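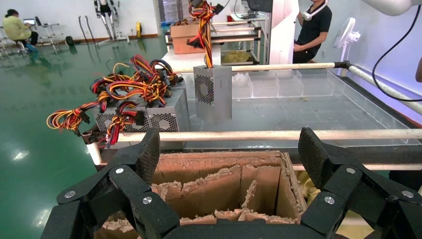
The box years: Zineb Hamdy on second-hand power supplies

Tritcombe, March 2021

Zineb Hamdy would like it known that she did not set out to become an authority on cardboard. She trained as a bookkeeper, took a job doing the invoices at Kincaid, the computer parts reseller on the Trudimside road, and made the mistake of asking why so many power supplies were coming back with bent corners.

"Reda Benkirane looked at me as if I'd volunteered," she says. "Apparently I had."

That was seven years ago. She now runs the packing side of the business, which takes used power supplies out of retired office computers and sends them on to repair shops. A busy month means 700 units. A quiet one means she gets to tidy the shelves, an occasion she describes as theoretical.

The trouble with a power supply, she explains, is that it is half brick and half octopus. The brick is easy. It has corners, it stays where you put it, and it will sit in a compartment all day without complaint. The octopus is another matter.

"You put three of them next to each other, you turn round to find your tea, and they've got married," says Hamdy. "Every cable has a plug on the end and every plug is shaped to catch on some other plug. I've had people tell me to coil them and tie them. Lovely. Who's untying them at the other end? Brahim Fahmy takes 20 a time from us and he rang up to ask if I had something against him personally."
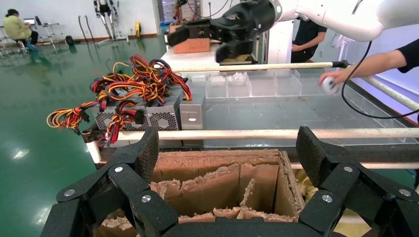

Three units at one end of the station, cables as usual. The box has seen better days.

So the ties went, and the divided boxes stayed. Each unit goes in grille to the side, with the cables folded on top so that whoever opens the box can lift them clear first. She is strict about lifting by the metal case. Picking one up by its wires is the nearest thing the firm has to a sacking offence, though she admits nobody has been sacked for it and that she has done it herself, "in November, when it was cold and I didn't care".

I ask about the state of the boxes, as tactfully as I can. The rims are frayed and several of the dividers look as though something has been at them.

"That's wear," she says. "Everyone thinks it's mice. Magdy Zaki put a trap down. We caught a roll of tape."

A box, in her view, is good for as long as the bottom holds. The tops go first, from the corners of the metal cases scraping down past the dividers, and a ragged top does no harm. She once costed plastic crates from a supplier called Flurkia and got as far as the delivery charge.

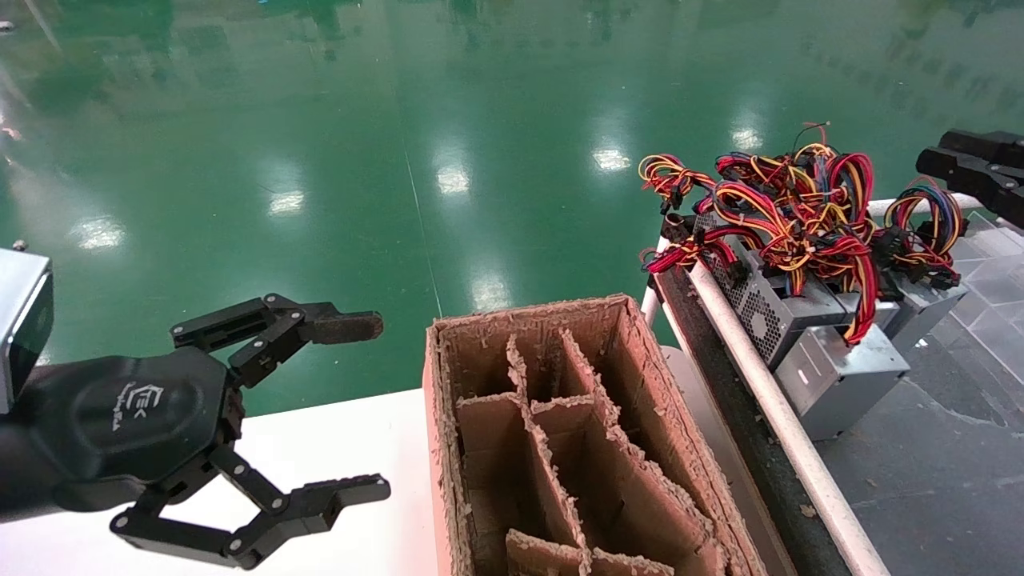

An open box with its divider grid, beside a pile of power supplies with their cables tangled together.

There is a method for the tangle, should you ever meet one. Hamdy learned it from Eugeniusz Tomaszewski, who had the job before her and left her his chair and a drawer of odd screws. You pick the unit nearest the edge, find where its bundle comes out of the case, and follow that bundle to the plugs, ignoring everything else.

"Don't follow a colour," she says. "They've all got red. They've all got yellow. You'll be halfway down a yellow one feeling very pleased with yourself and it belongs to the chap next door."

Her own record is 16 separated before lunch. She doesn't say what time lunch was.

Does she miss the invoices? She thinks about it for longer than I expected. "They were flat," she says at last -- and goes off to see whether the tape has been put back where it lives.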